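Técnico/a de puesta a punto y mantenimiento de célula bimanual (plegado textil)
Brorkar · Taller de Nseir · Jornada completa · Incorporación inmediata

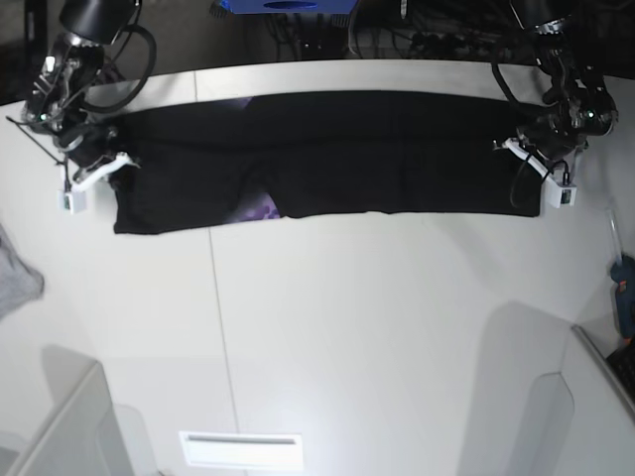

En Brorkar buscamos a una persona que se haga cargo de la célula Koltach, nuestra estación de dos brazos para manipular y doblar prendas. Lleva en marcha desde marzo y nos tiene entusiasmados: cada semana aprende a tratar un tejido nuevo y cada semana nos pide algún ajuste. Hasta ahora nos hemos repartido el cuidado entre todo el equipo, y ya toca que alguien la conozca de verdad, tornillo a tornillo.

El puesto es de taller. Vas a pasar la mayor parte del día junto a la mesa, con la célula parada o en marcha lenta, y bastante menos delante de una hoja de cálculo (aunque el registro de intervenciones hay que llevarlo al día, y lo miramos).

Qué harás

- Comprobar al empezar el turno la posición de reposo de los dos brazos y repetir la calibración cuando se desvíe.
- Revisar los dedos blancos de plástico de las pinzas, cambiarlos cuando pierdan agarre y proponer geometrías nuevas. Las telas finas resbalan, las gruesas se abomban al pinzarlas, y aquí hay mucho margen para probar ideas.
- Ordenar y sujetar el cableado de los brazos. Un bucle demasiado largo acaba enganchado; uno demasiado corto tira del conector. Tenemos 113 referencias de cable y conector en el almacén y agradeceríamos que alguien les pusiera orden.
- Ajustar la tensión con la que los brazos estiran la prenda antes de doblarla, para que quede recta sin dar de sí la costura.
- Mantener la mesa nivelada y limpia, incluidas las juntas entre paneles, donde se acumula pelusa.
- Diagnosticar averías de motores y articulaciones, desmontar, reparar y volver a montar.
- Escribir las fichas de mantenimiento. Hay 93 hechas y unas cuantas piden una reescritura a gritos.

Qué te pedimos

- Formación profesional en mecatrónica, automatización o electromecánica, o experiencia equivalente.
- Soltura con el soldador, el polímetro y la llave dinamométrica.
- Saber leer un esquema eléctrico y corregirlo cuando no coincide con lo que hay montado.
- Paciencia con los materiales blandos. Una camiseta nunca cae dos veces igual, ¡y eso es lo bonito!

Valoraremos experiencia con impresión 3D de piezas, nociones de Python y haber trabajado antes en confección o lavandería industrial. No pedimos carta de presentación. Si has reparado algo de lo que estés orgulloso u orgullosa, cuéntanoslo en media página, con fotos si las tienes.

Qué ofrecemos

- Contrato indefinido con 2298 euros brutos al mes en catorce pagas.
- Horario de mañana, con una tarde al mes para la revisión general.
- Dos semanas de acompañamiento con el equipo de Akton, que montó la célula con nosotros.
- Presupuesto propio para herramienta y repuestos.

Cómo presentarte

Envía tu currículum por el formulario de empleo de Brorkar con la referencia 1834. El plazo se cierra el 29 de junio de 2020. La entrevista es en el taller y dura una mañana: una charla corta, una visita a la célula y un cambio de dedos de pinza con nosotros al lado. Puedes traer tus propias herramientas.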